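3.2 Rhubarb, sugar and when people stop stewing it

Fifteen households in Wendport, four weeks of kitchen diaries, 995 entries in total once the blank ones were thrown out. Most entries short. "Rhubarb, too sour, added honey" is a typical one. We asked for fruit, sweetener, pan time and whether the result was eaten warm or cold, and got the first two nearly always, the third when people remembered.

The recipe base was the same as in section 2, i.e. the 32 cards collected by Palacios from the Lumbantobing cookery class, plus whatever the households already made. Nobody was told to follow a card. Several did anyway, then changed the sugar. 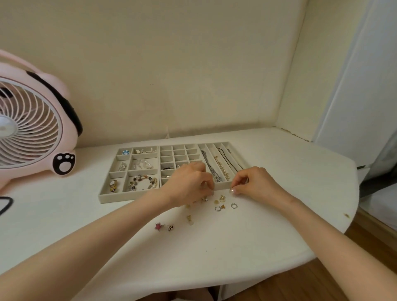 Sugar first, as it gave the clearest pattern. Early in the season the stalks were forced ones, pink and thin, and people used less. Once the garden rhubarb came in the amounts went up and so did the complaints. Ginger was the usual rescue – fresh, grated, sometimes the syrup out of a jar of stem ginger. Orange peel came second. Two households used cardamom all the way through and saw no reason to stop (we agree, it was very good).

Pan time is messier. A "short" stew for one cook is a long one for another, and lids were not recorded, which was our mistake. Where times were given, the shorter ones went with stalks kept whole and the longer ones with what the diaries call mush. Mush was not always a fault. Households with small children asked for it.

Warm or cold is the question we started with. Bakke's earlier notes from Ivley had people moving to cold fruit as soon as the clocks changed, more or less overnight. We did not see that. In Wendport the change was slow and depended on the meal – breakfast fruit went cold first, over yoghurt or oats, while pudding fruit stayed warm with custard well into the fourth week. One diary has cold rhubarb at breakfast and hot crumble at night from the same panful. A grey wet spell in week three sent some of the cold eaters back to the saucepan. 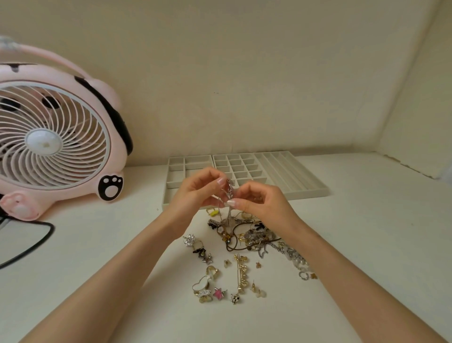 Figure 3. Untangling a silver chain necklace over a pile of mixed jewellery, with two light grey organiser trays behind.

Weather alone does not explain it though. Shi and Shi (pers. comm.) suggest the custard is doing the work: if there is custard, fruit is warm, whatever it is like outside. Our entries fit this fairly well. Custard was written down far more often than cream in the evening entries, and hardly ever with cold fruit. Ice cream breaks the rule, being eaten with both.

Leftovers. Not planned for, but they take up a good share of the diaries. Stewed fruit was kept in the fridge in jars or bowls and used up in porridge, on toast, in one case under sausages. Cooks who made a big batch at the weekend were more likley to eat it cold, simply from not wanting to wash the pan again. Xiao raised this at the Faletti meeting and we think it deserves its own count in the September round.

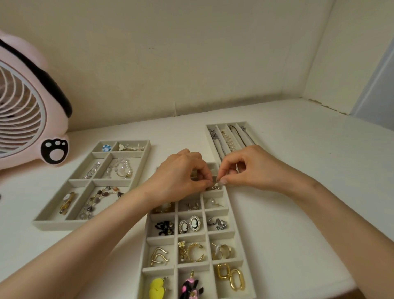
Figure 4. Three beige velvet-lined jewellery trays on a cabinet shelf, pale pink fan to the left.

Limits. One town, one spring, cooks who like rhubarb enough to write about it. Spoon measures were not checked, and a heaped spoon is a heaped spoon. Gooseberries were to late for the diary period and are left for section 3.3 along with the first strawberries, which hardly anyone stewed at all.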